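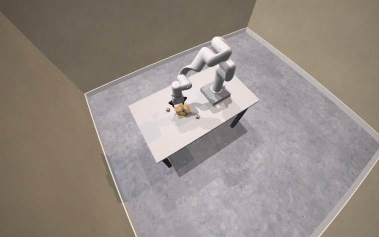 We moved our household water off the old well in May and I said I'd write up what it took. Long thread. We're on a dirt road outside Duven, two adults, one bathroom, a garden that drinks more than we do.

The old well was hand dug and shallow. It was fine in spring and bad by the end of summer. You'd run a bath and then wait until the next morning to do laundry. We lived like that for years and you get used to it, but the last dry spell pulled up sand and the pump quit.

We had three choices. Drill a new well, haul water, or collect rain and treat it. Drilling quotes out here are high and the driller wouldn't promise water at any depth. The neighbors up the hill paid for a dry hole. So we went with rain, with hauled water as backup.

The tank is a 2,750 gallon poly one from Rilunov. Dark green, so algae has a harder time. It came on a flatbed and the driver rolled it off by himself with a strap and a lot of patience.

Do the pad first and do it right. Ours is packed gravel with a ring of treated lumber around it. I spent two evenings on it with a rake and a long level, then had to redo one side after a storm. A full tank is very heavy and you can't nudge it later.
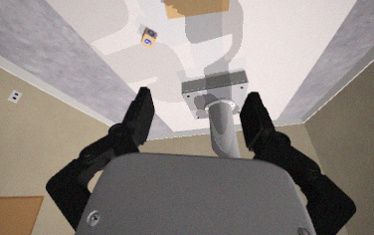 Gripper open, seen from the wrist.

Roof area matters more than tank size. Measure the footprint of the roof, the flat outline, and skip the slope. An inch of rain on a thousand square feet gives you a little over 600 gallons before losses. I went through our rainfall records month by month before buying anything and that changed which tank we picked.

Our roof is metal, which helped. If yours is asphalt shingle, read up before you plan on drinking from it. We'd have kept it to the garden and toilet in that case.

Gutters were the part I underestimated. The old ones sagged in the middle and held leaves. We rehung all of them and put screens on top. I still go up the ladder twice in the fall.

First flush diverter: get one. It sends the dirty first part of each rain away from the tank. Mine is a length of vertical pipe with a ball in it and a slow drip at the bottom. The drip hole clogs. Clean it after pollen season or it stops doing anything.

The pump is a Chareonsuk jet pump, which sits in the crawl space next to a small pressure tank. It's louder than I wanted. I put it on a rubber mat and that took out the hum you could hear in the bedroom. The clicking when it starts is still there.

Filters go in this order: coarse sediment, fine sediment, carbon, then UV. The UV lamp needs clear water going in or it doesn't do its job, so don't skimp on the two before it. The housings are Rovgate. They come with a plastic wrench that is too short. Buy a longer one.

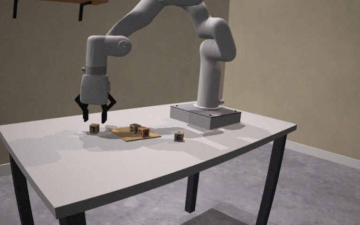
Cost so far, leaving out the tank and the pump: 681 dollars for filters, UV and fittings. I kept every receipt in a coffee can. The fittings were a bigger share of that than I expected, mostly because I bought the wrong thread twice.

We sent a sample to the county lab before drinking any of it. It came back clean. I'm going to test again every spring, and after any work on the lines.

Someone asked about freezing. The outlet pipe is buried below frost depth and the bit that comes up at the tank is wrapped and has heat tape on it. The tank had a skin of ice on top in January — no damage. The hose bib did split, but that was me forgetting to drain it.

Taste is flat. Rainwater has almost no minerals in it. Coffee comes out fine, tea is better than before, and the kettle has no scale. Soap lathers a lot more, so use less.

The level this morning was 87 percent. I check it with a sight tube on the side of the tank, and it's the first thing I look at when I take the dog out.

Next job is a second, smaller tank for the garden so I can leave the house one alone in August. I'll post the plumbing for that when the trench is dug.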